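Applies to Listthorpe two-arm stations running Rulta 6. Revised April 28, 2023.

## 4. Recording the slipper rack task

Each example is one full run, from the start signal to both hands back at rest. The Tapsell set needs 600 accepted examples from each station.

### 4.1 Checking the wrist views

1. Start Rulta and open the two wrist views side by side.
2. Lower both hands to the rest position, fingers pointing at the floor.
3. Confirm that the fingertips are visible in each view. Dark cloth may fill the upper part of the picture, with the fingers coming out from under it.

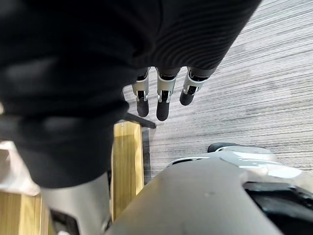

Fingertip pads must stay readable against the background. If the pads merge with the cloth, raise the exposure one step and repeat the check on the other wrist.
4. Move each hand slowly over a bare, light surface. Watch for fingers that lag or stop short of the commanded position.
5. Save the check as a separate clip. Do not add it to the task folder.

> **Note:** A hand shadow on the floor is acceptable. Do not move the lights between runs to remove it.

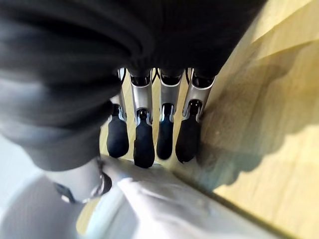 ### 4.2 Setting the start layout

1. Place the rack against the wall, back panel to the wall side.
2. Put the two gray pairs on the lower shelf with bare wood between the pairs.
3. Put the cream slippers on the upper shelf. For layout A, set them well apart, one left of center and one at the right end. For layout B, set them together on the right half.
4. Bring the head view up and check that both shelves and both hands are in it.

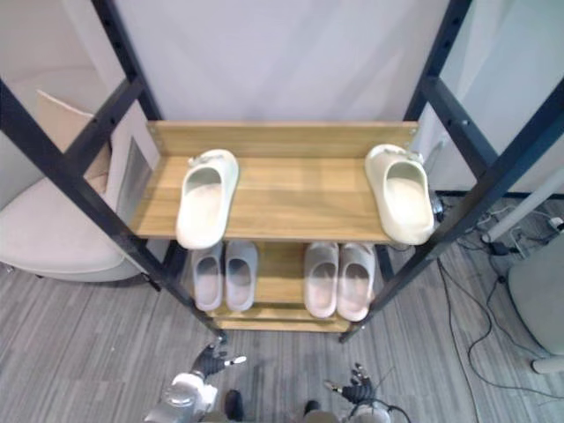
Enter the layout letter before pressing Record. Rulta does not read it from the video, and a run with no letter is rejected at upload.

> **Caution:** Keep cables clear of the base and of the operator's feet. Press Hold before reaching into the work area.

### 4.3 Recording and labeling

1. Press Record and wait for the tone.
2. Carry out the task at a steady pace. Pauses longer than 80 frames are flagged for review.
3. Return both hands to rest and press Stop.
4. Mark the run Good, Partial or Discard. Use Partial when a slipper was moved but not released on the shelf.

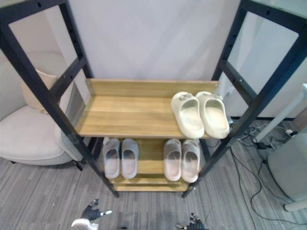 Partial runs are kept. The Warkby training script loads them with a lower weight, so do not change them to Discard to tidy the list.
5. Reset the layout by hand. Vary slipper angles slightly from run to run, but leave the rack where it is.

A run that exceeds 4,000 frames is closed automatically and marked Partial. See section 5 for upload.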